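Lists > Osis Members > Archive > Thread: Storage of printed programs and ephemera

To: Osis Members list
From: Collections Office, Osis
Subject: Re: Storage of printed programs and ephemera

Dear members,

The Collections Office thanks the Dotlow branch for its enquiry, which is reproduced here with the branch's permission.

> The Dotlow branch holds a run of theatre programs, ticket stubs
> and luncheon menus. Most are in shoeboxes and some are held
> together with rubber bands. We have been offered shelving in the
> council annexe from September and would like to know whether
> the material should be rehoused before the move or after it.
> We also ask whether the Kollár bequest must be kept as a separate
> series, and whether branches may still order boxes through the
> central account.
> Dotlow branch

The Office recommends that rehousing be completed before the move. Rubber bands, metal paper clips and adhesive notes should be removed first. Where a band has stuck to the paper, please leave it in place, label the item and refer it to this Office. Programs of more than one section should be stored flat. Single sheets may stand upright in folders, provided that the box is full enough to prevent slumping.

The Kollár bequest is to remain a separate series. The terms accepted by Osis require that its original order be preserved, including the 24 unlabelled envelopes, which should be numbered in pencil on the new folders and not on the envelopes themselves. The catalogue for the bequest currently ends at item 246. Any further items identified at Dotlow should continue from that number.

Branches may order through the central account until the end of the financial year. The approved range is the Drererex archival line, supplied in cartons of 80 folders. Orders should quote account 3046 and name the branch officer who will receive the delivery. Boxes bought locally will not be reimbursed unless approval has been given in writing.

The annexe should be checked for damp before any shelving is filled. The lowest shelf is to be left clear of the floor, and no material should be placed against an outside wall. A hygrometer can be lent to the branch on request.

Other branches planning a move this year are asked to notify the Office by close of business on Thursday, so that deliveries can be grouped by region. Replies may be sent to the list or directly to the Office.

Yours faithfully,
Collections Office
Osis

Contact the list owner | © Osis | Back to top
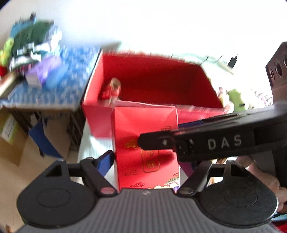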